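Workshop notebook, Skurnedon, back bench
Thursday, December 1, 2022

Tool board day. I have put this off since January, when I wrote in this same notebook that it would take an afternoon. I was correct about the afternoon. I failed to say which one.

Starting point: hand tools living wherever they were last put down, which in practice means the wooden surfaces, all of them. The stock list from the Prido job says we have bought 11 pairs of scissors for this room. I'm not going to hunt for the rest of them today. I will say that the kitchen drawer upstairs is very well supplied.

The rule I'm working to is simple. If it gets used every week, it goes on the pegboard. If it gets used every month, it goes in the gray drawers. If I can't tell what it is, it goes in the Mykhailiuk box with everything else that came out of the Mykhailiuk clearance, and we all agree to not look in there.

Went through the shelf first. Mostly pliers and scissors lying about flat, pointing in every direction, as if they'd been dealt out for a card game.

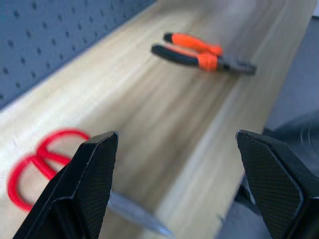 Shelf: red-handled scissors, orange-and-black pliers behind.

Notes on the shelf, for whoever does this next:

Red scissors are the paper pair. Please stop cutting heat shrink with them. The blue-handled ones are for everything else and they don't mind.

Pliers need a drop of oil at the joint before they go up. Wipe off the extra or it ends up on the tape, and then we have expensive tape that sticks to nothing.

The shelf itself wants sanding at some point. Not today.

Then the board. I tried the long double hooks from Edelix first, since we have a bag of 238 of them (ordered by the bag, apparently, by someone who thought a bag was a small thing). They hold fine but they wobble in our holes, and anything heavy slowly turns to face the wall. Went back to the plain wire ones. The bag is now available to anybody with a bigger board and lower standards.

Scissors hang by the loops, blades down. I had them the other way up for a few minutes and didn't enjoy reaching past them.

Pliers took the longest. If the holder sits too low they tip forward, too high and they jam. What works is letting them lean across the wire with the handles open a little. It looks careless and I spent twenty minutes on it.

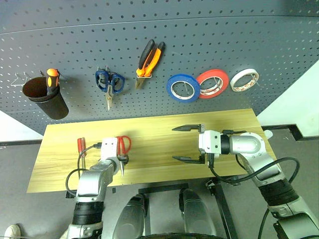

Tape goes on the right because that's the side people walk up from with a box already in their arms. Blue, red, white, in that order. Blue is for labels we intend to keep, red is for "do not plug this in," and white is for whatever is left. If you finish a roll, take the core off the hook. A bare core hanging there is not a spare roll, however hopeful it looks from the door.

The cup is for screwdrivers. It is not for pens, hex keys, or the one AA battery that has been going around this room for 2 years and that may or may not be flat. It tilts, so don't load it up.

Still to do:
– draw outlines behind each tool, once the positions have survived a week
– find the small level (last seen under the bench, behaving like a doorstop)
– ask purchasing why the Edelix invoice says 1,178 when the bag doesn't
– sand shelf, see above

Left the table under the board clear enough to work on. Will check it again Monday.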